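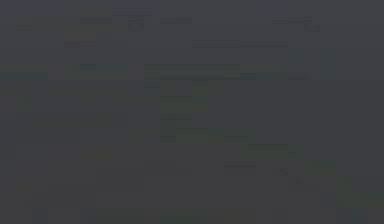

Render, very dark. Faint blocks of gray, olive green and muted blue.

13 November 2023
Dye room, weld and iron bath, continued

The purpose of today was to find out why the olive from the Abella wool is not the same olive from one batch to the next. Dilek thinks it is the water. I think it is the iron, and I have thought this since the last trial, so I must be careful not to see only what I want to see.

Dry weight of wool before scouring: 628 g, all from the same bag. I divided off test skeins of 100 g each and left the remainder in the bag with the label. Scoured with the Fivari soap, small amount, water warm but not hot to the hand. Rinsed three times. The second skein still had a smell of sheep after the third rinse, so it received one more. I write this because last time I did not write it, and then we could not agree if it was done or not.

Alum: same as the previous entry, see the page with the tea stain. The wool went in cold and the heat was brought up slowly. I left it in the pot overnight with the lid on. Kirstin asked if overnight is really necessary. I do not know. I have always done it in this way because Elango Nair taught me so, and I never made the comparison. It can be a trial for December.

Weld: 122 g of dried plant, chopped, from the Zitholm sack. Please note there are two persons named Elango in our building and the sack has only "Elango" on it. I asked both. It belongs to Elango Annamalai, he says we can use it but he would like to have it replaced before he does his own yellow. I put a second label on it with his full name.

The yellow came well. On both skeins it looked the same to me by the window, and Gopinath agreed without me telling him what I was hoping for. So until this step there is no problem, or no problem that our eyes can see.

Iron: here I changed my method. Before, I took a spoon of ferrous sulfate and put it directly in the pot. The spoon was not always the same spoon, and sometimes it was full and sometimes it was only nearly full. Today I dissolved a weighed amount in 1,000 ml of tap water and measured from this into the bath. Skein A received tap water in all the steps. Skein B received rainwater from the barrel for the dye and for the iron bath, the stock being tap in both cases. Dilek will say this is not clean, and she is right, but I had already prepared the stock when I thought of it.

Result, still damp: A and B are both olive. B is perhaps a bit more yellow. After squeezing in the towel I was less sure. I will not decide anything before they are dry.

Problem with A: one end is darker than the rest, in a band as wide as my hand. I lifted it out to make room for the thermometer and put it back folded, and I believe the fold lay on the bottom of the pot. My mistake. The rest of the skein is even.

Gopinath came back after lunch with the Flitano sample card and held it against the two. He finds our olive too brown. I told him the card is cotton and was printed, so we should not expect to meet it exactly. He would still like us to try with less iron and a very short indigo dip over the weld. I agreed to one small skein of this, no more, because the indigo vat is weak and I do not want to wake it up for one skein and then feed it for a week.

To do
Look at A and B dry, by the window, before noon.
Repeat the iron bath with the stock made from rainwater also.
Ask Kirstin where she put the pH strips.
Write on the iron jar when it was opened.
Replace the weld for Elango A.

Added later: the strips were in the drawer with the twine. Tap and barrel gave almost the same color on the strip. I show this to Dilek tomorrow.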